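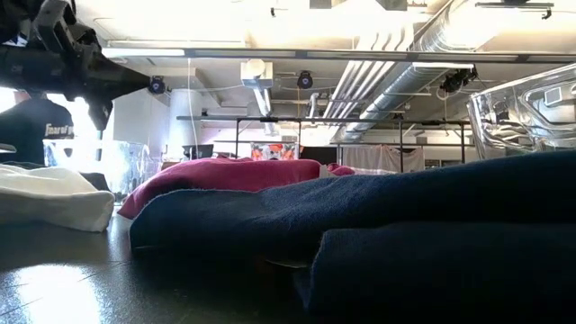

Brona Fabric Shaver, two months in

I bought the Brona in November, after giving up on the battery shaver I'd had since college. It is the corded one, the size of a large computer mouse, with a steel mesh head and a clear lint bin on the back. I paid 50 dollars for it. The cordless version costs 20 more and I don't think it's worth it, for reasons I'll get to.

I knit and I also buy a lot of secondhand wool, so I have a steady supply of things that pill. If you own one good coat, you don't need this machine. A sweater comb costs a few dollars and will do that coat in ten minutes. The Brona makes sense once you have a shelf of sweaters, or upholstery, or kids in fleece.

In the box

You get the shaver, a spare blade, a small brush, and a plastic guard that snaps over the head. There is no bag. The manual is a folded sheet with drawings, and the drawings for the guard are wrong way up, or at least they were in mine. The guard goes on with the notch toward the cord. If it wobbles, it's on backward.

The cord is long enough to reach from the wall to the middle of my dining table. It comes out of the bottom of the handle and stays out of the way if you drape it over your forearm.

How it does on different fabrics

Polyester fleece is where it does best. I started with an old jacket that had pilled under both arms and all the way down the front, and it came out looking a few years younger. The fuzz comes off in gray felt and the bin fills fast. Empty it before it looks full. Once it's three quarters packed the suction drops and the loose bits end up on the cloth again.

Lambswool was good too. I did two crewnecks and a cardigan with the guard on the high setting, then went over the elbows on the middle one. Keep the fabric flat and move in small circles without pressing. Pressing doesn't take off more fuzz, it only pushes the knit up into the mesh.

Merino I would do only with the guard on high. I have a thin Dredier base layer, several winters old, and I took the guard off to get at the cuffs. It made a hole at the seam. That was my own doing, since the manual does say to stay off seams, but the hole happened in less than a second and there was no warning sound or drag. Pin or fold seams out of the way first.

Cashmere was fine on high. Mohair, don't. The fuzz is the fabric.

Boiled wool took two passes. The first pass lifts more fibers than it cuts, and it looks worse for a minute. Leave it alone, brush it in one direction, then go again. My mother's old Delacroix coat went through this and the only place I'm not happy with is the back, where a bag had rubbed it thin before I ever got it.

On the couch I used it without the guard. It's a flat weave in a cotton blend, and the cushions had pilled all along the front edge. It took an evening to do three cushions. The motor got warm in my hand and I stopped a couple of times to let it cool. I'd still call that a success.

Compared with the Kuvia

A friend from my knitting group, Wen-hsiung Shek, has the Kuvia and lent it to me for a week so I could run the two on the same blanket. The Kuvia is lighter and a lot quieter. You could use it with the TV on. It is also cordless, and on that blanket the battery gave out before I reached the second half. It was fully charged when I started. Then it has to sit on its stand, and you can't run it while it charges, so you are done for the night with half a blanket.

The finish was the same on both, as far as I could tell. Wen-hsiung thinks the Kuvia leaves a softer surface. I went over both halves with my eyes closed and couldn't pick them.

If most of your jobs are single sweaters, get the Kuvia. For blankets and furniture I'd go with a cord every time, and that's why I wouldn't pay extra for the cordless Brona either.

Blades

My first blade started tugging after six weeks of heavy use. I swapped in the spare and it was back to normal. Replacements come in a pack of 2, and so far they've been easy to find. To change one you twist off the mesh ring, lift the blade straight up, and drop the new one onto the post. Unplug it first. Brush out the post while you're in there, because lint winds around it and makes a whine that sounds like the motor is failing.

The noise

It's loud. I measured it with a phone app held next to the handle and the reading peaked at 74, for whatever a phone app is worth. The cat leaves the room. I wouldn't use it late in an apartment with thin walls.

Things I'd change

The switch is right under the thumb and I've turned it off by accident many times. The lint bin pulls off too easily, and if you bump it while it's full you will be vacuuming. I'd also like the guard tethered somehow. I have already lost mine once, and it was in the bin with the lint.

One tip that isn't mine: Fouad Abdel Hamid, who runs the repair table at our library, told me to shave sweaters before washing and again only if they need it after they've dried flat. Damp wool catches in the mesh. I tried it on a sleeve that was still a little damp and he's right, it grabbed at once.

I'd buy the Brona again at the same price. Order the extra blades at the same time and save yourself the second shipping charge.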